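Bench & Lab > Liquid handling > Stands and racks

Giltimach bar stand for pipettes, with clear rack for transfer pipettes

Filed under: Small bench kit, Tried by us

Supplied by Kołodziej. We don't stock things on the strength of a catalogue, so we set this one up on a black cloth first, with a single pipette on the bar.
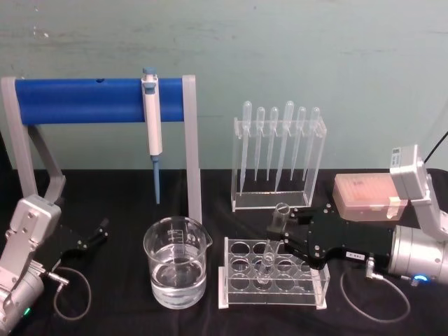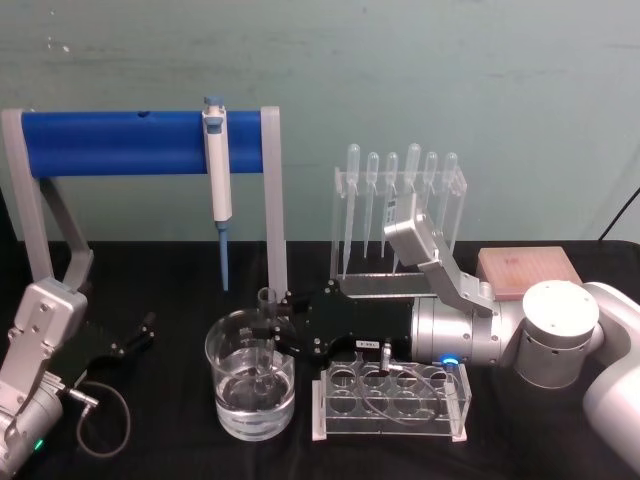
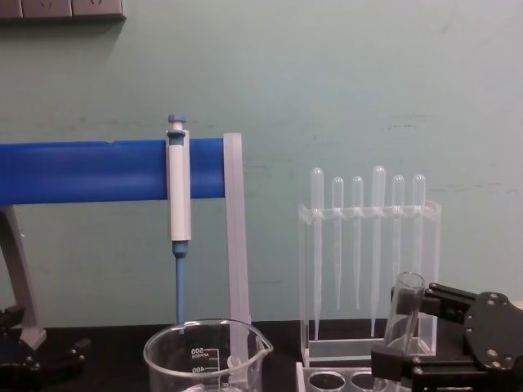
The maker calls the stand "the last one you'll buy". We'd want to see it after a few years of knocks before repeating that. The blue bar is thick, thicker than it needs to be to carry a pipette, and we suspect some of that is for looks. It does leave the tip hanging clear of the bench, and a stand that can't manage that is no use at all.

The brochure also promises "effortless one-handed return". Wanda Zawadzka tried it for 13 days in May and still steadied the bar with her other hand. She'd take the Destia stand if bench space is tight, and the Wanance if you want something cheap.

We like the clear rack better. Transfer pipettes stand in it bulb up, and you can tell at a glance when you're running low. Whether clear acrylic stays clear is another matter. Wipe it with a soft cloth and keep solvents off it.

Pipettes and beaker not included. Guarantee: 2 years on the stand, none on the rack, so ask yourself why. Orders over £200 go carriage free.

Page checked June 6, 2026

Recently viewed
Destia compact pipette stand
Wanance bench stand, single
Beakers with spout, glass
Transfer pipettes, plastic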